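Robots Day at Nitau: How Does a Robot Pack a Party Bag?

Have you ever packed a party bag? You grab some candy, you drop it in, and you are done before the next song starts. Easy! Now try it wearing oven mitts, with one eye closed, while a friend tells you where to move your hands. That is a little closer to what the job is like for a robot, and it's why we loved our trip to the open day at the Flodex workshop in Nitau this February.

The workshop is full of things that whir and click. There is a big room for building, a smaller room for testing, and a long hallway where visitors hang up their coats (and where somebody had taped up 345 drawings of robots sent in by kids from Stusberg and Luik!). Our guide was Kenta Nishimura, an engineer who has been building robot arms since he was a student. He let us ask anything we wanted.

What is a robot arm, anyway?

Hold out your own arm and bend it. You have a shoulder at the top, an elbow in the middle and a wrist near the end. Lots of robot arms are made the same way! The places that bend are called joints, and inside each joint is a motor. The stiff parts between the joints are called links. They work like the long bones in your arm.

At the very end comes the hand. Engineers call it a gripper. Some grippers are suction cups, and some are soft and squishy like a balloon. Many have just two fingers that open and close. Two doesn't sound like much, but pinch your thumb and one finger together and see how many things in your room you can pick up. Quite a lot, right?

Why is candy so tricky?

A wooden block is always the same shape. You can squeeze it, turn it and drop it, and it is still a block. A candy packet is different. It crinkles and slides, and if you pinch it in one spot, the candy inside moves to another. Packets are shiny too, and light bouncing off them can confuse a camera.

Then there's the pile. If one packet is lying on top of another, which one should the robot pick first? You can tell by looking. A robot has to learn it.

How does it learn?

By practicing, a lot! Gunārs Lill, who works with the arms every day, told us that people start by steering the robot through the job themselves. The computer saves every move. After that, the robot tries to work out its own moves from all those saved ones. The team had collected 943 practice runs by the time we visited, and Gunārs said plenty of those were clumsy. He keeps a list of his favorite flops. In the best one, a packet stuck to a finger and went for a ride all the way back up!

Two arms are handy for this job. Think about filling a bag at home. One hand can steady the bag while the other puts things in. The hard part is teamwork, because each arm has to stay out of the other one's way.
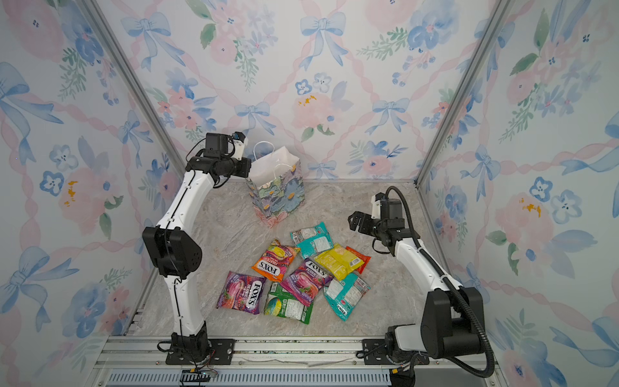 Two robot arms, a flowery gift bag and a pile of candy packets. Can you find the Fox's Fruits?

Saulius Mockus, who is nine and came with our group, wanted to know if the robot gets to eat the candy. No! Robots run on electricity, so the candy is safe from them. (It was not so safe from Saulius.)

Try it yourself

You need a paper bag, a few small packets of anything, and a friend. Stand the bag up on a table and spread the packets next to it. Now use only your thumb and one finger on each hand. Your friend calls out the moves: left, right, down, pinch, lift. You may only do exactly what you hear. If your friend forgets to say "open," you can't let go!

We played this in the hallway, and it took our best team nearly 4 minutes to fill one bag. Swap places when you finish, and see if you can beat us.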